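Drernon
Open calls

Call for participants: tidying a tool wall, by hand and by robot

Drernon is looking for 18 people who put tools away as part of their working day, or who used to. We want mechanics, bike shop staff, maintenance workers, set builders, school shop teachers, and anyone who has closed up a workroom at the end of a shift. You do not need to know anything about robots or computers.

What the study is about

We are trying to find out whether a two-armed robot can do the small clearing-up jobs in a shop well enough that the people who work there would let it. The answer so far is "some of them, slowly." Our robot can pick up a screwdriver from a bench and drop it into a cup on most tries. It is much worse at scissors, which have to go over a hook by the handle, and it is poor at anything that has slid up against something else. A person does all of this without looking very hard.

Last winter we logged 1062 attempts at putting single items back on a pegboard. We know how often the gripper let go too early. What we can't tell from the log is which mistakes would bother a person who needs that tool at eight on Monday morning, and which ones they would shrug at. A roll of tape on the wrong hook may be fine. A pair of pliers hung where they fall when you brush past is probably not. We would like to hear that from people who have opinions about it.

What you will do

There are two visits, each 2 hours long, at least a week apart.

Visit one. You clear a bench and put everything back on the board, at your own speed and in your own way. We change the layout between rounds. Your hands and the bench are recorded on video. Your face is not. Afterwards Loan Triệu will sit down with you and go through what you did and why, including anything you put back somewhere other than its marked place.

Visit two. You watch the robot do the same job, then guide its arms yourself using a pair of hand controllers. Most people need more than 6 tries before it stops feeling backwards - this is normal and is not scored. You then rate a set of finished boards, some done by people and some by the robot, without being told which is which.

The robot stays switched off unless a member of staff is at the stop button. You will not be asked to reach into its work area while it is moving.

Who can take part

You should be 18 or older and have spent at least a year in a job where tools were shared. You should be able to stand for half an hour at a time; a stool is available for the rest. Left-handed people are very welcome, as we had too few in the last round. If you wear a wrist brace or have limited grip, please get in touch anyway and we will talk about it.

We can't take people who currently work for Griteo or Vutiletti, who supply parts to the project.

Payment and travel

You are paid for each visit on the day, by gift card or bank transfer. If you come to the first visit and decide not to return, you keep the payment for the first. Parking is free behind the building. Bus fare is refunded with a receipt. Evening slots are available, the last one starting at 6 p.m.

Your data

Video is kept under a number, and your name is kept separately. You can ask for your recordings to be deleted up to the end of May. After that they will have been mixed into the training set and we can't pull them out again. We do not pass recordings to employers.

How to sign up

Write to Duyên Thái at the study desk with your name, the kind of shop you work or worked in, and the times of day that suit you. Two or three lines are enough. Please say whether you have a driver's license only if you need help with travel. You will get a reply within a week, with the consent form attached so you can read it before you come.

Questions about the robot itself can go to Hipólito Farías. Complaints or concerns about the study go to Fouzia Talpur, who is not part of the research team.

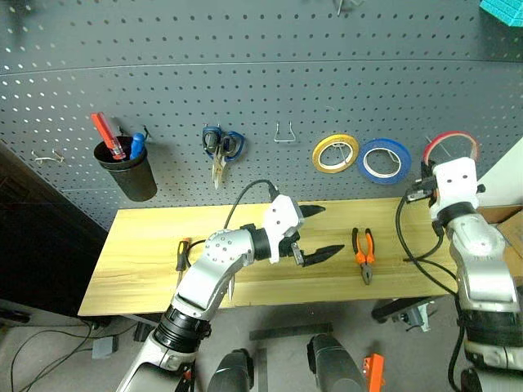

The bench and pegboard, with the robot's arms at the table.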